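Keltton to change hotel linen rules in July

25 March 2023

The town of Keltton will require hotels, guesthouses and short-stay rentals to keep written laundry records starting in July, under a revision to its lodging code approved this week. The revision also sets a minimum wash temperature for sheets and pillowcases and, for the first time, covers duvet covers.

The existing code was written when most rooms in town were made up with a flat sheet and a wool blanket. It says bed linen must be changed between guests but does not define bed linen. Inspectors have read the term as sheets and pillowcases only, and some operators have followed the same reading, changing the duvet cover on a fixed schedule and leaving it in place between stays. The revised text lists each item by name.

The town has 3128 licensed guest beds, according to the staff report attached to the measure. Last year the lodging office logged almost 100 complaints about bedding, most of them from short-stay rentals. The report does not break the complaints down by item, and it notes that only a small share led to an inspection. In most cases the room had been made up again by the time an inspector was available.

Records may be kept on paper or electronically. Each entry must show the room, the date of the change, the items changed and the laundry used. Operators who wash on the premises must also record the cycle temperature. Entries are to be kept for one year and shown on request. A single entry may cover several rooms if all of them were stripped and made up on the same day. 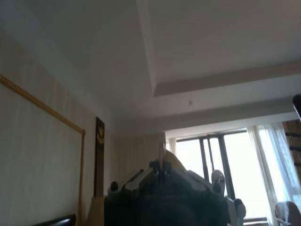
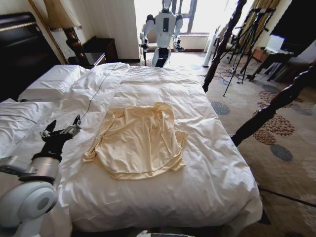 Prasetyo Raju said the record requirement was workable but the temperature rule was not, at least for small operators. In a written comment to the lodging office, Raju argued that many household machines sold with a "hot" setting do not report the temperature reached in the drum, and that an owner filling in the log would be copying a number from the manual. Raju asked for a rule based on the cycle name, or for an exemption for any operator with fewer than five beds.

The office did not adopt either change. Its reply, also attached to the report, says an operator without a temperature readout may log the setting given by the manufacturer – provided the model number is entered once at the front of the record.

Commercial laundries are affected less directly. Junano, which handles most of the contract work in Keltton, will have to print the wash temperature on its delivery slips, and a hotel can then file the slip in place of its own entry. Lirnent, the smaller of the two plants serving the town, already prints it.

Duvet inserts, mattress pads and decorative throws are outside the rule. The staff report recommends washing inserts twice a year but leaves the interval to the operator. Pillows are treated the same way, although a stained pillow must be removed from use before the next guest arrives.

The fine for a missing or incomplete record is $100. A second finding within a year raises it to $1000, and the license may be reviewed. Inspections will begin with properties on the Iyengar side of town.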